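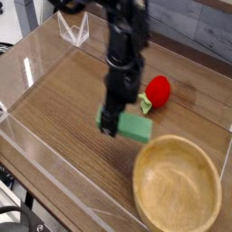

Wooden worktops and tables want more looking after than most of us give them, and I say that as someone who left hers alone for the best part of 4 years and then wondered why the patch by the kettle had gone grey and furry. I've had a good many messages asking how I look after mine, so I've gathered everything up in one place and added a few bits I've learned since the last version. One small thing to begin with: a plush tomato can sit on a wooden table till the cows come home and do no harm whatever, but a real one, cut and left face down while you answer the door, is another matter. Acidic juice gets into bare wood quickly, so have a cloth to hand whenever you're slicing tomatoes or squeezing lemons.

## Everyday wiping

A soft cloth, wrung out well in warm water with the smallest drop of washing-up liquid, does nearly everything. Wipe along the grain, go over it again with clean water, then dry it with a tea towel. The drying is the bit people skip (I skipped it for years!) and it makes more difference than any product you can buy.

Please don't use the green side of a scouring sponge. It takes the finish off in little dull circles, and you won't see them until the sun comes in low one October afternoon, by which time you'll have done the whole table.

## Finding out what finish you've got

Put a few drops of water somewhere out of sight and leave them for 13 minutes while you have your tea. If they're still sitting up in beads, the finish is sound. If they've flattened out and left a dark mark, the wood is thirsty and would like some oil. Varnished tables are different – the water will bead whatever you do, and oil will only sit on top and go sticky, so leave varnish be.

## Oiling

Do it in the evening, when everyone has finished with the kitchen.

1. Clean the wood and let it dry overnight. Properly overnight, not just while supper's on.
2. Rub it down lightly along the grain with fine paper. I use 240 grit.
3. Wipe off the dust with a barely damp cloth and wait for that to dry as well.
4. Put on a thin coat of oil with a lint-free rag. Old pillowcases are lovely for this.
5. Leave it 20 minutes, then wipe off every bit that hasn't soaked in.
6. Let it dry, and put on a second coat the next day.

Two thin coats will always beat one thick one. I had a tin of Lovton oil for a long time and was very fond of it, and when the shop stopped keeping it I moved to Prosden, which smells stronger but goes on just as nicely. Read your own tin, as drying times vary a good deal, and check that it's suitable for food if you roll pastry straight on the wood as I do.

**A word about the rags.** Oily rags can heat up and catch fire by themselves if they're left screwed up in a bin. Soak them in water and lay them out flat outdoors to dry before you throw them away. Do take this one seriously.

## Marks and rings

- **White rings** from a hot mug are usually in the finish and no deeper. Try a warm iron over a folded dry tea towel, a few seconds at a time, lifting it to look as you go.
- **Black marks** round a tin or an iron pan are a reaction with the wood itself, and they take some sanding. Put a trivet down next time.
- **Candle wax** should be left to go hard, then eased up with the edge of an old bank card.
- **Small dents** on bare or oiled wood will often come up with a damp cloth and the tip of a warm iron.
- **Beetroot** – well, get there fast. A paste of bicarbonate of soda and water fades it, though I still have a faint pink cloud near the bread bin.

## How often

My table gets 2 proper oilings a year, one in spring and one before the heating goes on. The strip round the sink has a little extra whenever the water stops beading.

Page last tidied up 20 Mar 2026.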